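We use cookies to remember your settings. Accept / Manage

Thu 8 December

Up late. No clean socks. None. Wore the summer ones with the hole and regretted it by the bus stop. So tonight was laundry night whether I liked it or not.

Machine on before dinner, the short wash, the 20 minute one that never gets anything properly clean but it's socks, who cares. Dinner was toast. Then emails for Govov, still going back and forth over the same paragraph, they want it under 2,000 words and it's sitting at 2,393 or something. Cut the bit about the harbor. Put it back. Will cut it again tomorow.

Anyway, drying. The dryer in the basement is out again and the sign on it has been there since October, so everything goes on hangers now. I like the oval one best. White plastic, little clips all around the rim, takes small stuff that just falls off a regular rack. Hangs from a wooden rod and tips to whichever side has more on it.
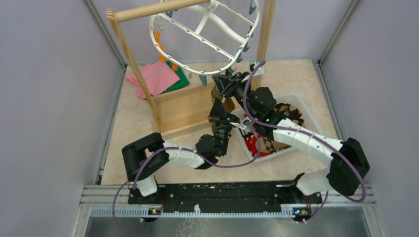

I always start with the socks and leave the flat cloths for last. Wrong way around probably. Cloths are easy, two clips and done. Socks you have to hunt for the other one, then decide if you're hanging them by the cuff or the toe. Cuff for me. My mother did toes. We had actual arguments over this, long phone calls, and I still hang by the cuff and I still think about it every single time.

Also — the clips. Half the orange ones are on one side because I moved them last winter for no good reason and now I can't be bothered moving them back. Looks messy. Works fine. The Jimow catalog came today with a whole page of drying racks and I read it standing up in my coat like it was a novel. There's a folding one with 14 arms. Don't need it. Folded the corner of the page down. 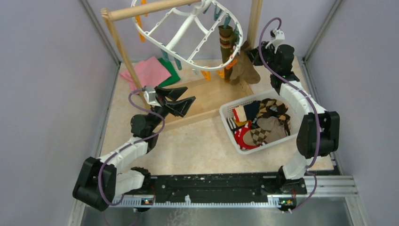

Brown sock up, orange pins lower right.

Phone rang in the middle of it, wrong number, a man wanting Bandara about a delivery. Third time this month. I should just start taking the orders. Tea went cold, made another, forgot that one too.

The brown ribbed ones are the good ones, the only pair I own that stays up in boots. They take forever to dry though, thick all the way through. And the Santa sock is out already. Said I'd wait until the fifteenth or so and here we are. They are ridiculous and very warm and I'm wearing them to the Grultosico lunch under long pants where it's my own business.

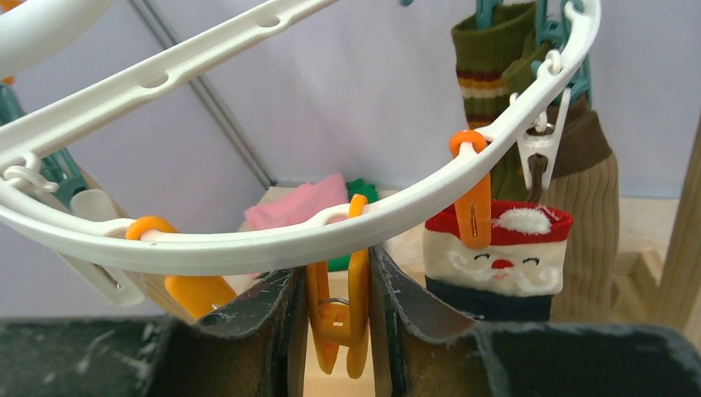 Santa on an orange clip, brown rib next door on a white one.

Things to do tomorrow before I forget:
- call the building about the basement dryer AGAIN
- stamps
- cut the harbor paragraph, mean it this time
- more clips?? check the drawer first
- milk

Radiator is making the ticking noise. Window open a crack so the room doesn't get damp, so now of course I'm freezing and writing this with a blanket over my knees. Bed. Alarm set for early, which I will ignore.

Recent entries
The bus that didnt come
Soup, second attempt
October, mostly rain
What was in the hall closet

Contact | Copyright, all entries by the author | Back to top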